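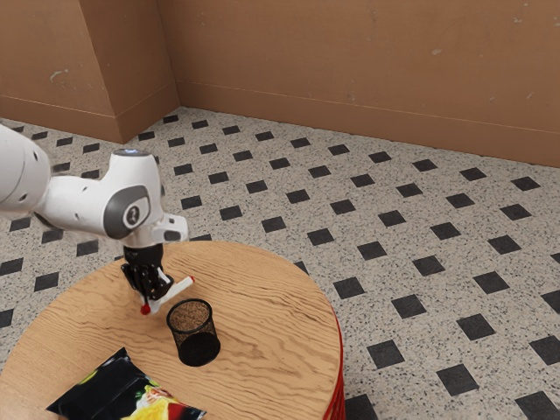

4 min read

We've had the Kavik arm at our Barkport office for 19 weeks now, tidying desks and resetting the meeting tables, and I've grown fonder of it than I expected to. The Domínguez gripper that came with it manages pens nicely, and the Skidley planner lets us rehearse each job on screen before anyone has to clear a real table.
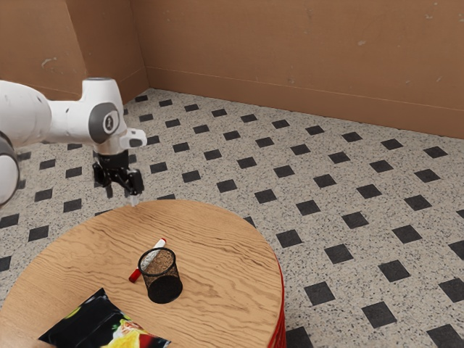

What has changed most is the late afternoon. Two of us on reception used to spend it going from room to room – now we check the job list, deal with whatever it has flagged and get on with the post. I do miss the wander and the chat, I must say, and I'd have liked more than one morning's training. The licence is £508 a year, a bit steep for a small office like ours, but I'd renew.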